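4. Care of the quilted cover

The Morosen cover may be washed separately from the Pundeck heating insert. Never wash the insert.

4.1 Before washing

1. Set the control unit to 0 and disconnect it from the wall outlet.

2. Unplug the cord from the insert. Pull on the plug, not on the cord.

3. Spread the cover flat and check the stitching. Do not reuse a cover with open seams. 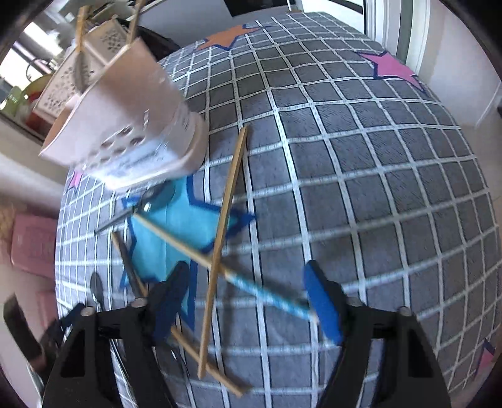 4. Open the side closure and slide the insert out by its two corner tabs.

CAUTION: Do not fold the insert along the heating wires. Roll it loosely.

4.2 Washing and drying

1. Close all fasteners. Wash at 100 °F or below on a gentle cycle with mild liquid detergent.

2. Do not use bleach or fabric softener. Both shorten the life of the filling.

3. Spin at no more than 1000 rpm.

4. Lay flat to dry. Drying takes some 100 minutes longer in a humid room.

NOTE: Slight shrinkage after the first wash is normal and does not affect the fit of the insert.

4.3 Storing small parts

1. Wipe the control unit with a dry cloth.

2. Keep cord clips and spare fasteners together in an open basket or tray with slots, so that no moisture collects.
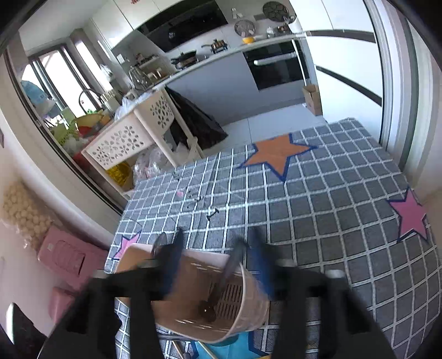

3. Store the rolled insert on a shelf with nothing on top of it.

4. Order replacement fasteners under part number 331 from Van Dusen.

Revision: Tuesday, December 8, 2020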